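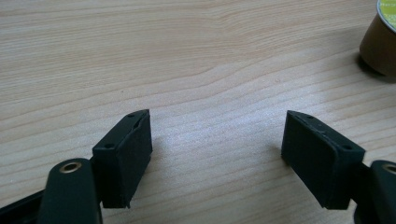
从夹爪一侧看去的两指张开状态，右上方为一只带盖的棕色小杯

Nulesau手持夹爪套件（简称Nulesau套件）是Dutine推出的一种手持式数据采集工具，用于在没有机械臂的条件下记录人手操作物体的过程，所得数据可供双指机器人夹爪的模仿学习使用。套件于2020年5月13日开始发售，以散件和已装配两种形式供应。配套的记录软件名为Temba，由同一公司维护。

概述

Nulesau套件由握把、传动机构、一对手指、指垫和相机支架组成。操作者单手握持，扣动扳机使两指合拢，松开后由弹簧复位。相机固定在握把前部，朝向指尖，因此录得的画面中两指始终位于下方，画面其余部分为工作台面和待操作的物体。这一视角与安装在机械臂腕部的相机相近，训练时不必再做视角转换。

套件本身不带动力，也不对外输出力。两指的开合程度由传动机构上的角度传感器读取，与视频按同一时钟写入文件。握把的位置和姿态由惯性测量单元与视频共同推算，套件不需要外部定位基站。

结构

手指为深色外壳，端部呈圆弧形，嵌有黄铜色的圆孔件。指垫为黑色矩形块，安装在手指内侧，两块相对，表面无光泽。指垫上留有螺丝孔，可单独拆换，不需要拆开手指。

早期批次的指垫采用整块材料，后改为分层结构，外层较软，内层用于固定螺丝。厂方说明书把指垫列为消耗件，边角出现磨损或缺口时仍可继续使用，外层与内层分离时则应更换。左右指垫外形相同，可以互换，但说明书要求成对更换，以免两侧夹持面高度不一。

相机支架有两档俯角。低档适合抓取桌面上的小件，高档适合从架子或抽屉中取物。更换档位后须重新标定，标定板随套件附送。

规格

整套重量（不含相机）：959克
两指最大开距：14厘米
配件总数（散件版）：319件
电池容量：1250毫安时
数据接口：USB-C
记录软件：Temba

使用方式

每次采集之前，操作者先将两指完全张开，再完全合拢，由Temba记录两端的传感器读数。此后进入正式录制。每一段录制称为一个“片段”，通常从两指张开、尚未接触物体时开始，到物体被放下、两指重新张开时结束。软件以握把上的按键标记片段的起止，也可以在录制后手动切分。

说明书建议初学者从桌面上的小型直立物体开始练习，如带盖的小杯、瓶盖和积木，熟悉后再处理布料、袋装物等易变形的物体。接近物体时，指垫应保持在略高于台面的位置，避免刮擦。浅色木质台面在强光下会出现反光，Temba因此提供锁定曝光的选项，默认关闭。

片段保存后，软件会检查三项内容：视频有无丢帧，开合读数是否超出标定范围，姿态推算是否中断。未通过检查的片段不会被删除，只在列表中加注标记，由使用者决定是否保留。

版本与配件

已装配版在出厂前完成一次标定，散件版则须由使用者自行装配。散件版附有纸质装配图，传动机构的弹簧预紧是其中较费时的一步。

名为Jolar的扩展包于次年3月上市，内含一对加长手指、两副备用指垫和一块用于固定腕带的底板。加长手指的开距与原件相同，但因力臂变长，扣动扳机时手感较重。Jolar扩展包与首批握把不完全兼容，首批用户需要另行更换传动机构中的连杆，连杆可向厂方单独订购。

Dutine另提供数据整理服务，用户上传片段后，由厂方完成切分和标注。该服务按片段数量计费，不包含在套件售价之内。

评价

使用者对该套件的正面意见主要集中在重量和更换指垫的便利程度。相较于遥操作机械臂，手持采集占地小，在厨房、办公桌等处即可进行。

批评意见涉及以下几个方面。扳机行程偏长，手较小的操作者在两指接近全开时难以稳定握持。指垫边角易磨损，备用件须成套购买。姿态推算在大面积纹理单一的台面上容易漂移，厂方在后续的Temba更新中增加了漂移提示，但没有改动硬件。此外，套件不测量夹持力，对于易碎物体，仅凭开合读数难以还原操作者的用力情况。

参见

双指夹爪
模仿学习
遥操作
腕部相机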